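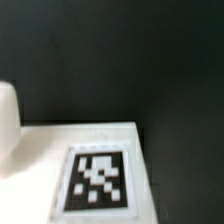 Orla Ó Briain wants to know who will be reading the new water meters in Kukitz once the contract is signed, and she has now asked three times. She asked again at Thursday's public meeting and was told the matter was "in hand," the same words she says she got in writing before that.

The meters come from Peltus, which has promised the town a cut in leaks and lower bills within 2 years. The plan covers 4,000 homes. Every household would get a new meter that sends its reading by radio, and the old ones, many of them under heavy iron lids in the sidewalk, would be taken out. Work is due to begin in July.

The promise of lower bills deserves a closer look than it has had so far. The town's own summary runs to 7 pages, and the word "savings" is on most of them. What the summary leaves out is how the savings were worked out. A footnote points to results from Lustutmont, where Peltus put in 400 meters as a trial. Lustutmont is a hill town with old clay pipes and a leak problem everybody there knew about before the trial began. The crews dug up and replaced the worst stretch of main in the same months that the meters went in. Leaks went down. How much of that was the meters is anyone's guess, and the summary doesn't try to guess.

Kukitz is flat, and most of its mains were replaced within living memory. If there is a big leak problem waiting to be found, the water office hasn't said where.

Gezer, the other town named in the footnote, is listed as "ongoing." Calls to the water office there this week were passed between two desks and then not returned. It may be going very well.

Then there are the bills. The standing charge would go up in the first year to pay for the meters, and it isn't scheduled to come back down. A household would have to use a good deal less water to end up ahead, and the summary assumes that people who can see their daily use will cut it. Maybe some will. People who already watch their bills don't have much left to cut, and families with small children can't wash less because a chart tells them to.

Peltus said in a written statement that it "looks forward to a long partnership with the community" and that questions on pricing should go to the town. The town said questions on expected savings should go to Peltus.

There is a fair case for replacing the old meters. Some stick, and estimated bills have been a sore point for years, with people charged for water they never used and left to argue for a refund. Better readings would fix that, and the town could have made its case on those grounds alone. It chose to sell the plan on savings it can't yet show.

The draft contract can be read at the town office during normal hours. The pricing schedule is not attached. A vote is expected before the summer break.

Saturday, March 31, 2018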